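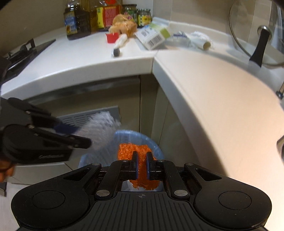 Figure 2.1. Orange mesh scouring pad above a lined waste bin.

Chapter 2
Where the Beat Lives

Put on any record you love and start walking to it. Within a few steps your feet will have found something steady, and they will have found it before you had time to think. That steady something is the beat, and this whole chapter is about what musicians do with it: how they land on it, lean ahead of it, hang back behind it, and sometimes leave it out altogether and let you fill it in yourself.

In Chapter 1 we learned to count bars and to hear where a phrase starts. You will need both skills now, so if counting through a chorus still feels shaky, go back and do the clapping drills once more. They're short! And they pay off quickly, especially when we get to the slow tunes, where there's so much room between beats that a beginner can fall right into it.

We begin with a word you will hear in every rehearsal room: time. When a player says that a drummer "has good time," she isn't only talking about keeping a steady speed. A metronome can do that. She means that the drummer places each note so that everyone else knows where to put theirs — and wants to put it there.

A night at the Flaltero

The bassist Dayana Marulanda led the house band at the Flaltero, a room in Tustine that held 200 people if the ones at the back were willing to stand. The band played the same slow closing number every Monday, a ballad called "Andrade," and several of those performances were recorded. They are a gift to anyone studying rhythm, because the notes hardly change from one version to the next. The chords are the same, the key is the same, and the singer barely alters the melody. What moves is the placing.

On the earliest recording, Marulanda plays right in the center of the beat. Every note of the bass line falls where your foot falls. It's a clean, calm sound, and the singer floats over it easily. On a later one, made in January, she plays a hair late all the way through, and the drummer lets her. The tempo doesn't drop (set a metronome beside it and see), yet the song feels heavier and more tired, as though it had been a long walk home. Same tune, same players, and a completely different story!

When the Stenance label finally pressed the January version, it made 2,000 copies, and bass players in the region passed them around for years. A transcription of the bass line for the first chorus is on page 332. Don't look at it yet. Listen first, several times, and try humming the bass part alone. Low notes are harder to hum than you'd expect, so move them up an octave if you have to.

Ahead, center, behind

Most musicians use these three plain words for placement. Playing ahead means reaching each beat a touch early, which gives the music an eager, pushing quality. Playing in the center gives you something solid. Playing behind gives you a relaxed or weary feeling, depending on the song. All three can happen in one band at the same moment, and very often do: a pianist pushing a little, a bassist in the middle, a singer lagging so far back that you wonder if she'll make the end of the line. (She will. She has known where the end of the line is the whole time.)

Be careful not to mix up placement with tempo. Tempo is how fast the beats go by. Placement is where your note sits in relation to a beat that is already going by. Students who try to play behind for the first time almost always slow down instead, and then the drummer slows down to meet them, and the whole tune sags. We'll work on this with a partner, one keeping a firm pulse on a tabletop and the other speaking the lyrics of a song against it.
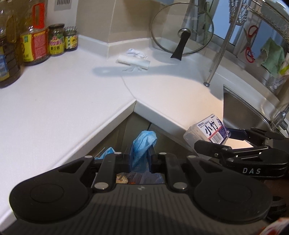
Before you read on

Choose a slow song you know by heart, in any style. Listen to it once while tapping only with your foot. Listen again while tapping the singer's words with one finger, and keep the foot going. Write down the first word where finger and foot disagree, and say whether the finger came early or late.

Then try the same song performed by someone else. Bring both sets of notes to class, along with the recordings if you can, and be ready to play us the exact spot.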